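Visit report: Hulstead paint works, open day
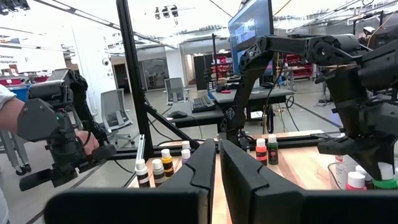
Small paint bottles on a wooden tabletop, most with white caps.

The Hulstead works opens to the public one Sunday a year, in May. I went for the filling line and the pigment store, and stayed for the talk on settling, which was the most useful part of the visit.

The site makes water-based acrylics for hobby and craft use under two names. Primeo is the general range. Derkach is the heavier-bodied line, sold mainly to model builders. Both come out of the same mixing hall and differ mostly in solids content and in how long the pigment is milled.

Visitors are taken round in groups of six. The tour starts at goods-in, where dry pigment arrives in lined paper sacks. Each sack is sampled before release. The sample is mixed into a reference binder, drawn down on a black and white card, and compared with a retained card under a daylight lamp. Earth colors vary most from lot to lot. A yellow oxide lot that fails is usually corrected at the tinting stage and only rarely sent back.

Milling is done in bead mills made by Stosico. There are three, and two were running. Grind is checked with a steel gauge: a wedge-shaped groove is filled with paint, a blade is drawn along it, and the operator reads the depth at which coarse specks begin to show. We were allowed to try this. My reading was well off the operator's, mainly from drawing the blade too slowly.

The filling line handles 3000 bottles per shift. Fill is controlled by weight, with the target adjusted for the density of each color. Whites are noticeably heavier than most of the organic reds and need their own setting. Caps are torqued by machine and spot-checked by hand. The line was stopped for a color change during our visit, and the flush took longer than the rest of that stage of the tour.

Asabe Onuoha gave the afternoon talk on storage. Her main points, from my notes:

Separation in the bottle is normal, and clear liquid on top does not mean the paint is spoiled. Hard sediment is a different matter and will often not come back with shaking.

Freezing does more harm than age. The binder particles clump on thawing and the paint turns grainy.

Dried paint in the cap thread lets air in. Wipe the thread before closing.

Thin with the maker's medium if the color is to be sprayed. Too much plain water weakens the film.

She also took questions on matte finishes — the matting agent settles first, so an under-shaken bottle dries glossy and the last third of it dries chalky.

Parking is on the grass behind the mixing hall. Closed shoes are required, and the pigment store is not open to children. The last tour leaves at 3.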